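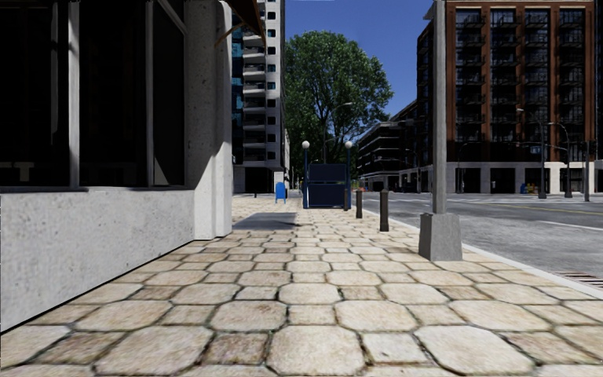
Fig. 1. The pavement route in the simulator, looking along the kerb.

Handout 5: Getting Sirko down the street

Welcome back! This is the session where our delivery robot finally gets a proper pavement to deal with, and I can't wait to see what your code makes of it. Merix is the simulator, Sirko is the robot, and Kiritz is the street map you load first.

Start by looking at the paving in Fig. 1. Big octagonal slabs, smaller square ones between them, dark joints everywhere — lovely to look at and very good at fooling an edge detector. If your kerb finder fires on every joint, raise the threshold before you touch anything else. The real kerb is the pale concrete line beside the road.

Next, obstacles. The bollards are thin and dark, and the tall grey pole has a tapered base that is wider than the pole itself, so plan your clearance from the base. The blue mailbox stands over by the tower. Treat it as a solid block for now (we'll get fancy later!).

Settings for the first run:
Map seed: 743
Maximum speed: 57 cm per second
Log limit: 800 lines

Run it with the planner switched off, save the log, then switch the planner on and run it again. Plot both paths on one chart. I love this bit — the two lines are often wildly different, and working out why is most of the fun.

Hand in your chart and a short paragraph by Sat 20 February. Shaky paths are welcome, just tell us what you tried.

Related handouts
Handout 4: Shadows and false edges
Handout 6: Crossing the road
Merix installation notes

This site uses cookies to remember your settings. Accept | Manage

Fokenia Robotics Course | Contact | Back to top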